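Home & Kitchen Tech | Reviews
6 min read

Can It Clear the Table Yet? A Long Weekend With the Bultow Table Helper

I have wanted a machine to clear my table since I was old enough to be told to do it myself, so when Bultow let me try their Table Helper I said yes before I'd even asked how big the box was. (Big. Measure your doorway.) It's one arm on a heavy base with two soft-padded fingers, and the promise is that it will pick up light things after a meal and put them where they belong. It costs $1608, so I went in with high hopes and a long list of chores.

Let's start with the small stuff, the little sauce bottles and spice jars that migrate across every table I have ever owned. 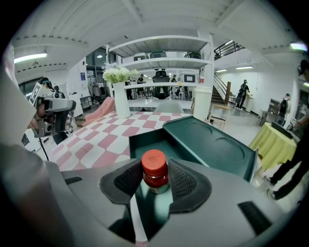 The Bultow did better with these than I'd dared to hope! I set out 32 small items over the course of a Wednesday evening and it dropped only one, a slippery vanilla bottle I probably shouldn't have included anyway. It's slow, mind you. A jar that I'd put away without a thought takes it 9 seconds, and my friend Illia Palamarchuk, who had come over for soup, finally reached past it for the pepper. But slow and gentle is a trade I'll take where glass is concerned, and the finger pads wiped clean with a damp cloth.

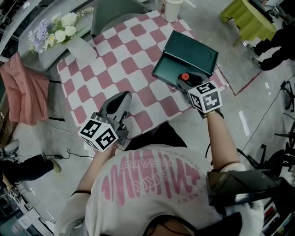 Boxes and trays are where my enthusiasm cooled a bit. The arm likes to take hold of one side and lift, and with anything wide the weight swings off to the other end, so my sewing box arrived at the shelf at a worrying slant. People manage this sort of thing so easily, even with a gripper in each hand, the lidded green box hanging open from one of them over a checkered cloth and the other one free to help. With only one arm, the Bultow has no second hand to send in, and I do think that's its biggest shortcoming. Lids I ended up closing myself.

Setup took me 30 minutes and was friendlier than the Grokelach I tried back in July, which wanted a password every time I moved a chair. The noise is a low hum, fine for conversation.

Would I buy one? For somebody with sore hands and a lot of jars, I'd say yes, and warmly. For the rest of us I'd wait for a version with two arms. Mine goes back next week, and I'm going to miss it at breakfast.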